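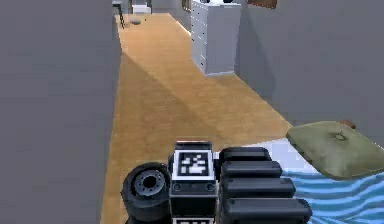 Long post about moving my mother's piano from Drosville to Plosden. Several people asked how it went, so I'm putting it all in one thread.

The piano is an Ondari upright. My grandfather bought it used and it has been in the same front room ever since. My mother moved into a ground floor apartment in Plosden in February and the piano was the last thing left in the old house.

First thing I learned: get the weight before you call anyone. Every mover asks. Ours is on the heavy side for an upright, a bit over 400 pounds. The tuner looked it up for me from the serial number, which was stamped inside the top lid.

I got quotes from a general moving company and from a piano mover called Gidey. The general company was cheaper. They also asked me whether the legs came off. I went with Gidey.

Gidey wanted photos of the front steps, the porch, every doorway and every turn. They also wanted the width of each door with the door open, measured between the door and the opposite jamb. That number is smaller than you think. We ended up taking one door off its hinges.

The old house has 8 steps down from the porch. They charge by the step. If you have a side entrance with fewer steps, measure that one too before you book.

Two movers came at 7:30 in the morning. They closed and locked the fallboard, wrapped the whole thing in blankets, strapped it, and tipped it onto a piano board. No rolling on the casters. The casters on an old upright are mostly for show and they will cut a groove in a wood floor.

Someone replied asking about insurance. The basic coverage was included and it pays by the pound, so it would have come to very little. I paid extra for full value. They put the piano at $2000 for that, more than I could sell it for.

The drive took most of the morning because of road work outside Drosville. It was cold out, and the movers told us to leave the blankets on for a few hours once it was inside so it could warm up slowly. My mother did not like that part.

Placement. She wanted it under the window. The tuner had already said no to the window, no to the outside wall if we could help it, and no to anywhere near the heating vent. It went on the inside wall across from the kitchen. She has come around on this.

Do not tune it right away. I had an appointment set for the next morning and the tuner moved it herself. Her name is Delia Radu and she has looked after this piano for a long time. She wanted it to sit for at least 2 weeks in the new air first. We waited three.

When she did come, it had dropped in the middle but not as much as I expected. One key was sticking, the D above middle C. She found a pencil stub down beside it. It had probably been in there for years and shifted on the truck.

She also put a small humidity gauge on the shelf next to it. My mother now reads me the number over the phone every evening.

Things I would do differently: take the sheet music out of the bench before moving day, and book the tuner before the mover. Also tell the downstairs office at the new building. They wanted a certificate from the moving company and I was printing it out at 6 a.m.

To the person who asked about the neighbors: she plays between four and five in the afternoon and keeps the practice pedal down. The woman next door has asked for hymns.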